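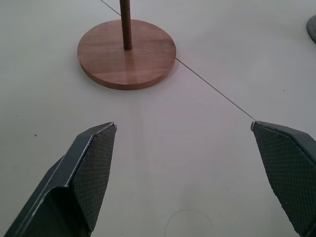 August 29, 2020

I have had the Mornora gripper kit since June and people keep asking if it is worth the money, so I will write it down once and point them to it.

The kit is sold by Prurkov and costs 750 before shipping. For that you get the gripper, a wrist camera with its bracket, one cable, and a bag of screws. You do not get an adapter plate for the arm. Mine came from Lapiņa for another 40 and took a while to arrive. The manual says five screws hold it on. I got four in and the last hole did not line up, and it has been fine with four.

The fingers are plastic with a crosshatch pad on the inside face. I expected the pads to be the weak part, but they have held up better than the shells. The upper edge on one finger is worn pale and there is a scuff on the tip of the other. That is cosmetic so far. Replacement fingers are sold in pairs only.

Most of what I do with it is small table work. The wooden stand is my usual target, a round base with a dowel standing up in the middle. Gripping the dowel is easy. Picking up by the base is harder, and I still lose it if I come in too fast.

The camera is the reason to buy this one over the Jedia. It sits close enough to see the pads and whatever is just past them, so you can line up without leaning over the table. The downside is that tall things go out of the top of the view when you get near. I set my height before I move in and leave it alone after that.

Setup was one evening. The software keeps a cycle counter and mine reads 3704 today, with one stall that a restart cleared. I wrote to support about it anyway and Nurhan Altıntaş answered the next morning with a firmware file -- no forms, no ticket number.

I would buy it again at this price. I would order the adapter plate the same day, and a spare pair of fingers if the budget allows. Next I want to try the softer pads, which are out of stock at the moment.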